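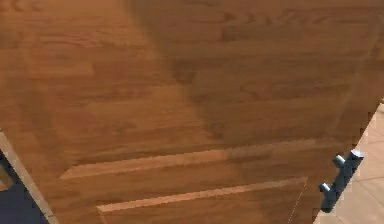

Barkton Furniture Storage - Frequently Asked Questions

How do I book a unit?
Call the front desk or fill in the booking form. Dima Nimri handles new bookings and will write back by the next working day.

What sizes do you have?
Small units are 90 square feet and large ones are 160. If your list is short, ask about a shared bay.

Is there a minimum stay?
One month. After that you pay by the month and can leave with two weeks' notice.

How should I prepare wooden furniture?
Empty the drawers, wipe everything down and let it dry overnight. Use cotton sheets or moving blankets. Plastic wrap traps moisture and can leave marks on a finish.

Do I need to take things apart?
Beds and large tables, yes. Put the screws in a bag and tape it to the underside. Office chairs can go in whole. Check seats and pockets for small items before pickup - we don't open or empty anything ourselves. 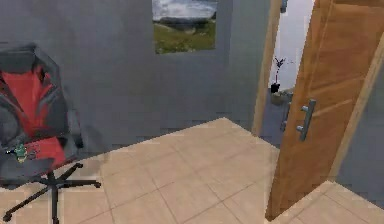
Black and red office chair with a small green object on the seat.

Are my things insured?
Each unit is covered up to $2,000. You can buy more cover when you sign, or use your own policy if you send us a copy.

Can I visit my unit?
Yes, during desk hours. Bring your key card and a photo ID. Someone else can go in your place if you have added them to the contract.

What can't I store?
Food, plants, paint, fuel, and anything with a gas canister.

What happens if I lose my key card?
Tell the desk right away and the old card will be shut off. The first replacement is free.

Who do I contact about a bill?
Bernadette Aubert in accounts. Please have your contract number ready.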